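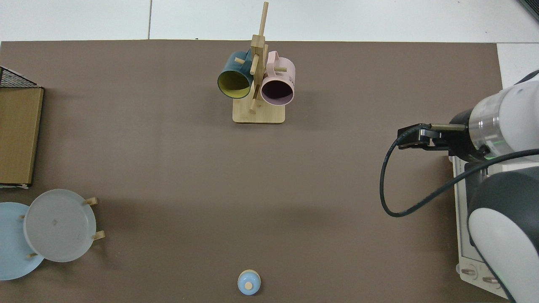
Two mugs on a wooden mug tree. 

I have wanted to see the inside of a game studio since I was nine, when I assumed it would look like the inside of the game. Trestura, the small outfit behind the farming-and-smuggling game Hikley, held an open day in June and let in 60 of us, picked by lottery from the mailing list. I have never won anything from a mailing list before. I drove two and a half hours to Prunham with the windows down and the soundtrack on.

The studio is on the second floor of what used to be a carpet showroom, and the sign for the carpets is still the bigger of the two. You get a sticker with your name on it and your favorite handheld underneath. I wrote mine down and was judged at once by a teenager behind me.

Hywel Meredith, who founded the place, gave the welcome talk. He is a tall man who apologizes to furniture. He told us Hikley began as a game about lighthouses, became a game about bees for eight months, and only picked up the smuggling when somebody broke the shop code and turnips started selling for the wrong price after dark. They liked it and left it in. The slides had 118 pages and he got to page 30 or so before someone at the back tapped her watch.

Then we were split into groups. Mine went first to sound, meaning Riku Kamata and a closet. He makes nearly every footstep in the game himself, in a tray, with his hands inside a pair of children's rubber boots. There are 46 different surfaces. He played us "wet gravel" and "dry gravel" and asked which was which, and we split down the middle. The real wet gravel, he said, was cereal. He seemed pleased and a bit tired, like a man who has done this for every group since ten in the morning and has five more to go.

Next came testing, the part I would have paid for. Fumiko Tamura runs it from a row of desks by the window, and her job is to walk into walls. She walks into every wall in every build, then jumps at it, then does it again while holding a chicken. The chicken matters, apparently. She let each of us have ten minutes with the next update and a notepad, and I found what I was sure was a bug: a goat standing on a church roof. She looked it up. It was already on the list, number 138, marked "leave the goat."

I also fell through the floor of the harbor office, and that one was new. I got a small round of applause and my initials in the tracker. I have told everyone I know.

Coffee was at noon, and I promised a paragraph. It was fine. It was strong, there was plenty of it, and the oat milk ran out before the regular, so you now know who goes to these things. The cookies were shaped like turnips and tasted like a decision made by someone who likes ginger more than I do.

The afternoon panel was called "What's Next" and was mostly about what they couldn't say. Hildegard Ehlers, the lead writer, took questions and dodged them with real grace. Will there be fishing? She asked what we thought fishing was. Will the lighthouse come back? She said she had always been fond of lighthouses. Is there a date for the handheld version? "There are many dates," she said, and drank some water. People wrote this down.

She was more open about the writing. Every villager gets a page of notes before they get a line, including one thing they lie about and one thing they're bad at. Samarakoon, the ferry captain everybody hates, is bad at whistling. It never comes up in the game. I have thought about it every time I've taken the ferry since, and I still hate him, but less.

A few practical notes if they do it again. Parking is behind the building and the entrance to it is on the other street. Bring a sweater, as the testing room is kept at the temperature of a salad. Aileen Dela Peña, who was handling the door and the sticker printer and most of the shouting, told me the next lottery will go out to the same mailing list, so get on it now and check your spam folder, where mine was.

The merch table took cards. I bought a poster of the goat and a second poster for a friend, and I have decided he doesn't need it.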